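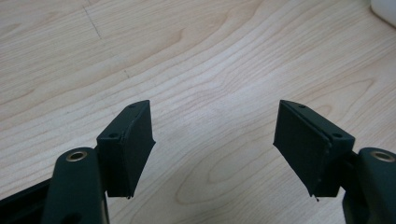

天板の木目。左上のほうに縦に細い線

明るい色の木の天板、細い黒っぽい線は消せますか?

投稿:riedl_mado
カテゴリ:家具・お手入れ

賃貸で使ってる作業机です。Bimanarの中古、たぶん突板。無垢ではないと思う、値段的に。

左上に細い線があって、傷なのか鉛筆なのか自分ではわからないです。ほぼ縦、ちょっと斜め。それと、そこから右下にいったところにもう一個、短くて薄い跡。そっちは正直どうでもいいんですが、長いほうが朝の光だとすごく目につく。

やったこと
・水で固くしぼった布 → 変化なし(薄くなった気もするけど気のせいかも)
・指の爪でなぞる → 引っかかるような、かからないような
・それ以上は怖くてやめた

家にあるもの:消しゴム、メラミンスポンジ、中性洗剤、500番の紙やすり。やすりでいっちゃっていいですか? 表面はツヤなしでさらっとしてます。塗装の種類は不明。説明書なし、前の持ち主も知らないとのこと。

9月に引っ越すのでそれまでになんとかしたい。机は人に譲る予定。急いでるので誤字あったらすみません。

追記:写真だと木目の筋と見分けづらいかもです。木目は斜めにゆるく流れてて、線だけ向きが違います。

投稿:akcombe工房のすみっこ
ベストアンサー

やすりは待って。突板だったら特に。

突板は表面の木がほんとに薄いです。コンマ何ミリの世界。500番でも一か所だけこすると、そこだけ白っぽくなるか、ツヤが変わるか、最悪下地が出ます。譲る予定ならなおさら、細い線一本のほうがずっとマシ。

順番としてはこう。

まず消しゴム。白いプラスチックのやつ、砂消しはだめ。新しい角を使って、木目の流れに沿って軽く。線に沿ってではなく木目に沿って、です。鉛筆ならこれでだいたい取れます。カスは刷毛か乾いた布で払う。手で払うと黒い粉が伸びて汚くなるので。

だめなら中性洗剤をうーんと薄めて、布につけて固くしぼって拭く。そのあと水拭き、すぐ乾拭き。濡れたまま放置しない。端っことか裏側で先に試してください。

これで残ったら傷です。あきらめて隠すほうへ。明るい色の木なら、補修用のクレヨンみたいなやつの一番薄い色と、その次に薄い色、2本あればいけます。薄いほうから。傷が黒っぽく見えるのは溝に汚れが入ってるからのことも多いので、埋める前にやわらかい歯ブラシで溝の中を掃除。乾いてから塗って、はみ出たぶんは布で取る。

つやなし仕上げの机にワックス厚塗りすると、そこだけテカるので注意。うちの棚でやらかしました。斜めから見るとまだわかる。

メラミンスポンジも研磨なので、わたしなら使いません。

短いほうの跡は、消しゴムのついでに一回なでてみて、変わらなければ放置でいいんじゃないでしょうか。木目の濃いところと混ざって、譲られた人も気づかないと思いまs。

投稿:通りすがり92

メラミンでいけますよ。うちのはいけた。
白い机だけど。

力入れないで、ちょっとずつ。だめならやめる。それだけ。

(補足)突板って書いてあるの見落としてた。うちのは木じゃなくてメラミン化粧板なので参考にならないかも。すまん

投稿:alldale_28

消し方は上の人のでいいと思うので、見分け方だけ。

部屋を暗くして、スマホのライトを机すれすれに横から当てる。線と直角になる向きから。溝があれば片側に影が出ます。影が出なくて、向きを変えると鈍く光るようなら鉛筆っぽい。上から照らしてもわからないので必ず横から。

爪は、やりすぎると爪で新しい跡つくのでほどほどに。

あと凹みだったら、濡れ布+アイロンで戻す方法がネットによく出てますが、突板と塗装不明の組み合わせではおすすめしないです。接着が浮く。浮いたらもう自分では直せない。無垢で無塗装かオイル仕上げのときの話なので。

譲る相手には写真を先に送っておくといいです。横からライト当てたやつと、普通の明るさのと。あとでもめないし。

質問者からの返信
投稿:riedl_mado

ありがとうございます! やすりはやめます。

ライトやってみた。長いほう、影は出たり出なかったりで微妙…上のほうは平らっぽい。とりあえず今夜消しゴムから。クレヨンは近所のホームセンターで見てきます。一番薄いのが「メープル」と「ナチュラル」とあって、どっちが薄いのかは店で見ればいいか。

92さんもありがとう、メラミンは流しのほうで使いまs

投稿:akcombe工房のすみっこ

色は店の照明だとあてにならないです。机の写真もあてにならない。迷ったら薄いほう買って、家の机の裏で試す。濃いのは後から足せるけど、薄くはできないので。

途中までが鉛筆で途中から傷、というのも普通にあります。消しゴムで上だけ消えたら、残りだけ埋めればOK。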